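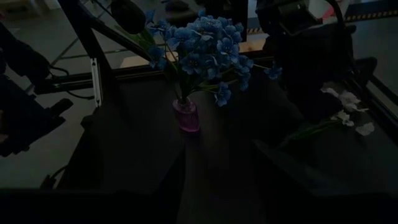

Two-arm cell, Stanton lab: rules FAQ

Can I reach in while the arms are holding still?
No. Holding is not stopped. Hit stop, wait for the light, then reach.

Where do I stand?
Outside the yellow and black tape. Bags, cups, chairs too. If you step over it, the run is paused and you log it.

How fast can the arms go?
300 mm/s for anything on the table. 500 only with the table clear and a second person at the stop button. Don't ask Ranel support to lift the cap, they'll say ask Ersoy, and Ersoy says no.

Is there a rule for the flower task?
Yes, a few:
- blue bunch in the vase, white spray flat on the table at the start
- grip the stem, never the petals
- grip force 40 max near glass
- 2 failed grasps in a row = stop and reset by hand

Glass broke, now what?
Stop both arms. Power off before you sweep. Check the gripper pads for chips, then write it up in Girutus, same shift pls.

Can I swap in real flowers?
No. Artifical only, water and cables dont mix.

Cables look loopy near an arm, is that ok?
Some slack is fine. If it can snag on the rail or catch a joint, tie it back before you start.

Who signs off a new task?
Whoever holds the cell key that month. Send the task sheet first, no sheet no run.

Last updated January. Old printouts go in the bin.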